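Five a day, by whose count?

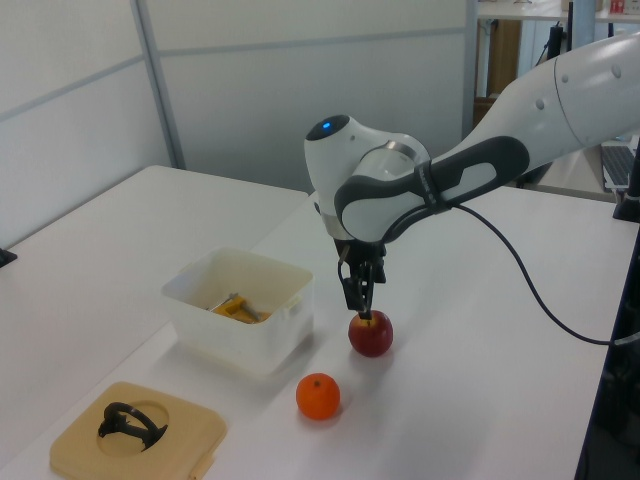

Parneck Staff Wellbeing and Catering Group

11/21/24

Every autumn our notice boards fill up with posters telling us to eat better, and every autumn I read them with the same doubt. This year's set is brighter than the last one. It tells us to swap crisps for fruit, to "make one small change", and to log that change in the Pallow app, which will send us a badge. I have worked in this building long enough to have been through four such campaigns, and I could not tell you one thing that any of them changed, apart from the price of a flapjack.

I have nothing against fruit. I eat a fair amount of it. My quarrel is with the idea that people eat badly for want of being told. I have yet to meet a grown adult who thought a sausage roll was a vegetable. People on the late shift buy sausage rolls at ten at night when the canteen has shut and the machine by the lifts is the only thing lit up on the ground floor. You could paper that corridor with posters and it would still be ten at night.

The summary that went round in August said that 1,531 of us had been sent the sign-up link for Pallow and that 1,334 had "engaged". I asked what engaged meant. It meant opened the email. I opened the email. I opened it to find out how to stop getting it, and I suppose I am now one of the success stories. There was no figure for what anyone ate, and I don't see how there could be, short of somebody going through the bins.

Then there are the prices. A single piece of fruit at the Statier counter costs 23 pence more than it did before the last campaign began. I raised this at the open meeting and was told that the fruit is now "premium". It comes from Van Loon, in a smaller box, with a leaflet. It tastes the same to me. If you want people to buy a thing, putting the price up and printing a leaflet seems an odd way to go about it, and yet that is what we did, while chips stayed where they were.

What bothers me more is how these schemes shift the blame. Once there is an app, whatever happens to your health is between you and the app. The canteen closing early drops out of the story. So does the half-hour lunch that is really twenty minutes by the time you have walked over from the far block and queued. I would like to see a wellbeing plan that began with the length of the lunch break. I suspect it would cost money, and a poster is cheap.

People who like the campaign say to me that it does no harm. I am not so sure. It uses up the yearly budget, for one, and it uses up goodwill. When the group does have something useful to say, such as where to get your blood pressure checked without losing half a day, it goes out in the same cheerful lettering as everything else and gets the same glance. I missed that notice myself. A colleague had to tell me, a week after the nurse had gone.

I am also told that habits take time and that we should wait for the results. Fine, but which results, and when? The first campaign was meant to run for three years before anyone judged it. It was renamed after one. The second had a target of 10 per cent more fruit sold, and I asked twice how close we got and never had a reply. I don't think anything sinister went on. I think the person who set the target moved to another job and took the spreadsheet along.

So I would ask for some dull things. Keep the canteen open for the late shift two nights a week and see who turns up. Put the fruit back to its old price until the spring and publish the till figures, good or bad. Put a fridge in the far block, where we have been asking for one since before the car park was resurfaced, so that those of us who bring our own food can keep it cold. None of this needs a badge.

I will fill in the feedback form, as I do each year. It has a box for comments, and the box takes up to 200 characters.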